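Pratalstead Materials Hall: Sorting and Storage Gallery

Published 10/11/2022

Gallery home | Materials Hall | Visit | Contact

Introduction

The Materials Hall at Pratalstead holds the blocks, trays and metal containers used by the Potport study program. The hall was opened to serve a single workshop. It now supports teaching groups, evening classes and the loan service, and its storage has been reorganized to match.

This page presents the block collection and the bins in which it is kept. It is intended for group leaders who are planning a visit, and for borrowers who wish to know what they will receive before they submit a request. The text was prepared by Beril Toprak, who oversees the collection.

About the collection

The collection is organized by color and by form. Rectangular blocks make up the larger part of it, and they are the items most often requested. The loan catalog lists 48 sets, each with its own reference card. Cards are held at the front desk and should be returned with the set.

Many of the older sets came to the hall from the Yazıcı workshop when that workshop moved to smaller premises. They show the wear of long use. The hall does not repaint or refinish blocks, as the condition of each piece forms part of its record. Sets purchased later from Brarnov are stored separately and carry a different shelf code.

Visitors sometimes ask why two sets listed under the same color do not match. Color names in the catalog are general. A set entered as green may range from a deep shade to one that reads as nearly black under the ceiling lights, and the reds vary in the same way. Groups that require a close match should say so on the request form.

About the bins

Open metal bins are used for all sorting work. Staff can reach into them from any side, and the contents may be checked at a glance. Closed boxes were tried for one season and withdrawn - the lids were mislaid, and sets were returned to the wrong shelf.

The bins are working equipment and are not display pieces. Scuffs, scratches and chipped surfaces are normal and do not need to be reported. Sharp edges should be reported at once. Bins are inspected twice a year, with the next inspection planned for December.

A full bin should not be lifted by one person. Two people are required, and the blocks should be taken out first wherever possible. Blocks are to be placed in the bin and never dropped, both for the sake of the corners and out of regard for the reading room next door.

Color sorting

Color sorting is the first activity offered to new groups. A small number of blocks in two colors is placed in a bin, and the group agrees on a rule before any block is moved. Some groups separate the colors completely. Others arrange the blocks in pairs, or by position along one wall. Leaders are asked to write the rule on the session sheet so that the next group may compare its own approach.
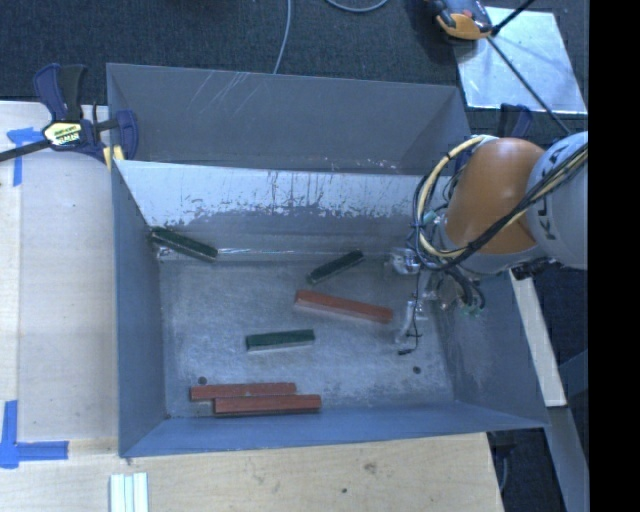
Dark green and brick-red blocks in an open grey metal bin. Two of the red blocks lie side by side near the front wall.

Using this page

Prints of gallery pictures may be ordered from the front desk by quoting the page title. Teaching groups at Pratalstead may use them in course handouts without charge. Other organizations are asked to write to the hall before reproducing any picture, stating the publication and the expected print run. Runs of more than 900 copies require a written agreement.

Loan requests

Requests are accepted from registered groups only. Each group may hold 2 sets at one time. The request form should give the catalog reference, the size of the group and the name of the person who will collect the set. Forms left incomplete will be returned to the sender.

Collection is from Room 59, on the ground floor of the Materials Hall. Please bring the confirmation letter and a suitable container for transport - bins are not available for loan.

Back to gallery home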